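Home Talks Workshops Notes Contact
Search this site Enter keywords Go
Reading time: 5 min

The Bottom of the Bin: speaker notes for the Gravcombe tidy-up evening
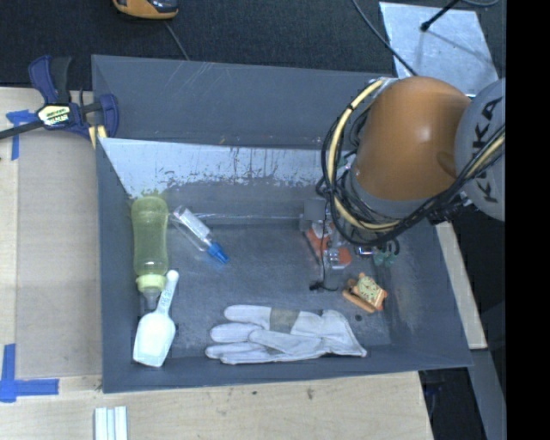

Before I start

Say hello, wait for the chairs to stop scraping, thank Xóchitl Ibarra for the tea. Phones off, mine included (I forgot in March and it rang right through the bit about labels).

I want to talk about bins tonight. Big, grey, open-topped bins with sloping sides, the sort you put on a bench meaning to sort through on Monday. I love them and I've been rude about them for years, so let's see if I can be fair!

Part one: what ends up in there

Point at the left side. A yellow-green bottle lying along the wall, spout towards the bottom, and right by the spout a white plastic scoop. Ask the room: who has a bottle and a scoop like that rolling about somewhere at home? Wait for hands. There are always hands.

Go slowly on this one. A bottle on its side takes up its whole length, and you can't tell at a glance which scoop goes with what. At Hinojosa, where I worked for five years, we had a drawer of scoops and not one of them had a name on it. Jacinto Olvera used to measure plant feed with a coffee scoop and the tomatoes did very well, so I don't want to be too grand about it. Still, tie the scoop to the thing it measures. String will do.

(If someone asks about decanting: yes to dry stuff, no to cleaning products, keep those in what they came in. Don't get drawn into the vinegar argument again.)

Part two: worn is fine

The inside wall has a big pale patch where the surface has gone flaky, and there are dark scratches running down it. The floor's scuffed too. People bring me bins like this and say sorry, as if I'd come to inspect! I'd keep it for things with lids and move anything loose or foody into something smoother, then carry on using it till it cracks.

Tell the Plindis story here if there's time. Short version: they threw out a whole shelf of scruffy tubs, bought matching ones, and found the new ones didn't fit the shelf. Nicanor Chávez was still selling them off at the summer fair. Pause for the laugh, drink some water.

Part three: have a go

Hand round the trays. Everyone gets 5 minutes and one muddled tray, and the only rule is that long things stand up or lie along an edge. Bottles on the outside, small stuff in a cup or a tin, scoops with their partners. I'll walk about and be nosy.

Leopoldo is on the Ukness table at the back with spare string and sticky labels, so send people to him if they run out. Keep an eye on the clock, we lose the hall at 9.

Questions I usually get

Does it need a lid? Only if it lives somewhere dusty.
How deep? Elbow deep at most. Any deeper and you're fishing.
What about things stuck to the bottom? Warm water, a wooden spoon, patience.

Last thing before tea: trays go back on the trolley by the door, please, and the string goes back to Leopoldo.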